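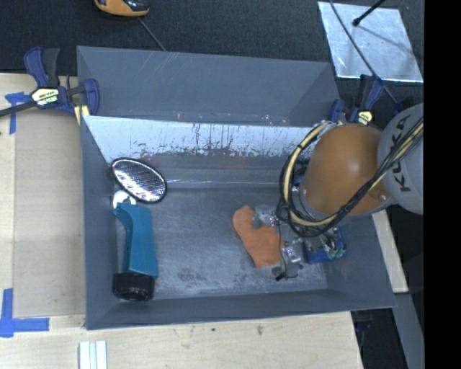 4 min read

February, bench notebook, mixed-bin cell

Started at 7:40. Bin is in its usual place against the blue tape, bar clamps on the rear rim. Loaded from the mixed returns tote for Esmont. Nothing changed on the arm since the last entry.

Purpose of this block of work, for anyone reading who was not at the kickoff: Esmont takes back hire kits from its customers, and the parts come home in mixed totes. At the Restuditz site people sort them by hand at six benches. The plan is for a cell like ours to take the first pass, one item at a time out of the bin, and for the people to do inspection and repair. My part is picking. Leonie Wallner has the job of working out what the shift looks like afterward, and I am putting her notes in here too so they stay next to the numbers.

Picks

Total attempts logged so far in this block is 1,396. I am keeping soft items and hard items in separate columns from now on. The old sheet put them together and the average hid what we wanted to know.

Soft items (mitts, pouches, cloth covers): the grip point matters more than the force. If the planner goes for a rounded end the piece folds and slides. Going for the wide middle works better. Changed the preference in the Nonus planner to favor the middle and left everything else alone. Will run the same totes again before touching anything else.

Hard items along the wall: still the slow ones. Anything lying close to the left wall or down in the corner makes the arm come in at an awkward angle, and the planner spends a long time rejecting approaches. The bin sides slope, so there is a bit more room than with the straight totes, but it still isn't good. Elaine Assunção suggested nudging these toward the middle first and picking on the second look. Trying that next.

Mesh and shiny faces: depth readings are poor on bright mesh. Points come back scattered and the planner thinks the surface is further down than it is. Lowered the approach speed for that class. It costs time. Note to self, ask Hollenstein whether their people saw the same thing on their line and what they did.

Bin wear: the pale band inside the rear side is scraped and spotted with rust brown, and the coating looks rubbed away there. I want a note of it in case the background model starts treating those patches as objects. No false picks put down to it so far. Don't repaint until the block is finished, or the before and after won't compare.

Cables: check the ties on the bundle at each break. There are loose black strands hanging down toward the gripper, and I don't want them in the pick area on a low reach. Tie back before the afternoon run.

From Leonie, after her visit to Restuditz

She sat with the sorters for most of a shift. Main points, in her order:

The sorters do more than sort. They pull out anything that smells of solvent, they notice when a kit is short before it reaches the count, and they set aside pieces they know a certain customer will ask about. None of this is in the process sheet we were given. If the cell takes the first pass, these checks move to the inspection bench or they get lost.

Wrists and shoulders are the main complaint. Reaching into deep totes is the part people would be glad to give up. Two of the older sorters asked if the cell could take only the deep totes. I think it could, and it would be an easier start for us as well.

The worry is about pace. If the cell feeds the inspection bench without stopping, the bench has no say in how fast it works. At present people slow down and speed up together and cover for each other. Leonie wants a hold button at each bench, and a buffer of up to 90 items so that a hold doesn't stop the cell. I agree on the button. Need to check whether the buffer fits on the floor plan.

Training: Esmont had planned one session. The sorters asked for someone on site for the first 3 weeks. Passed on to Elaine, who has the contract.

Afternoon

Reran the soft items with the new preference, 41 picks. Fewer drops than this morning but it is a small batch, so I am not putting a rate on it. Two double picks, both where cloth was lying on top of something else.

Tried the nudge on wall items. It moves them, and sometimes it moves them into the opposite corner. Needs a shorter stroke.

To do
Shorter nudge stroke, same tote
Call Hollenstein about mesh
Ask Leonie for her list of the unwritten checks, typed up
Floor plan with the buffer drawn in, to Elaine
Deep totes only as a first stage, raise at the next Esmont call

Stopped at 4:50, arm parked, sheet saved to the shared folder.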